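Advice > Household > Animals in the Home

Securing a Household That Includes a Dog and a Small Child

Jul 23, 2019
By Triin Kairys, Serklow Home Safety Office
3 min read

The Serklow Home Safety Office receives frequent inquiries from parents who kept a dog before the arrival of a child. The guidance on this page concerns the arrangement of rooms, gates and feeding places. It does not replace the advice of a veterinarian or a qualified trainer, and any dog that has growled at, snapped at or bitten a person should be assessed by one without delay.

Supervision

A child under school age should not be left alone in a room with a dog of any size or breed. An adult who is asleep, in the shower or occupied in another room is not supervising. If the adult must leave, either the child or the dog leaves as well.

Gates and doors

Fit a gate at the entrance to the kitchen and at the door of the child's bedroom. Screw-mounted gates are preferred for large dogs. Pressure-mounted gates may shift when a heavy animal leans on them, and they should never be used at the top of a staircase. Check the latch once a month and tighten the hinges when the gate begins to drag on the floor.

Before drilling, establish whether the wall is solid or hollow. A hollow wall will need a wooden upright fixed to the studs, with the gate hinges fastened to the upright. Self-closing gates should swing toward the room in which the dog is kept, so that the animal cannot push its way out.

Feeding

Feed the dog behind a closed gate and lift the bowl when the meal is over. Long-lasting chews should be given only when the child is elsewhere. A toddler's dropped food is a common cause of trouble, and the dog should be kept out of the dining area until the floor has been swept. Dry food belongs in a lidded bin on a high shelf or in a locked cupboard.

Resting places

Every dog should have a crate or bed which the child is not permitted to approach. Place it away from walkways and radiators. Edgars Lepik, who revised this section, recommends marking the boundary on the floor with colored tape, and many children of four and over will respect such a line when it is explained to them. Younger children will not, and a physical barrier is required.

Dogs should not sleep in a child's room, and an adult's bed deserves the same thought if the child often climbs into it. A dog startled from sleep may bite before it is fully awake. Where the family has decided that the dog may rest on a bed during the day, give it a separate washable cover and remove that cover at night. Choose one that is easily told apart from the family's own bedding; a red blanket with white reindeer and snowflakes, for instance, will not be mistaken for a plain sheet.

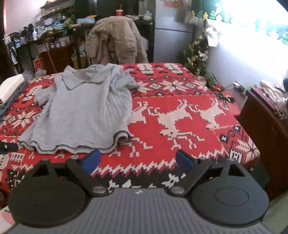 Washing covers and bedding

Shake covers outdoors before washing to remove loose hair. Wash them apart from the child's clothing, following the care label, and dry them fully before use. Clean the lint filter after each load.

Visitors

Place the dog behind a gate before the front door is opened. Visiting children should be told the rules of the house on arrival, including those who have a dog at home. During large gatherings in December, consider boarding the animal overnight.

Questions about this page may be addressed in writing to Ülle Kuusk at the Serklow office.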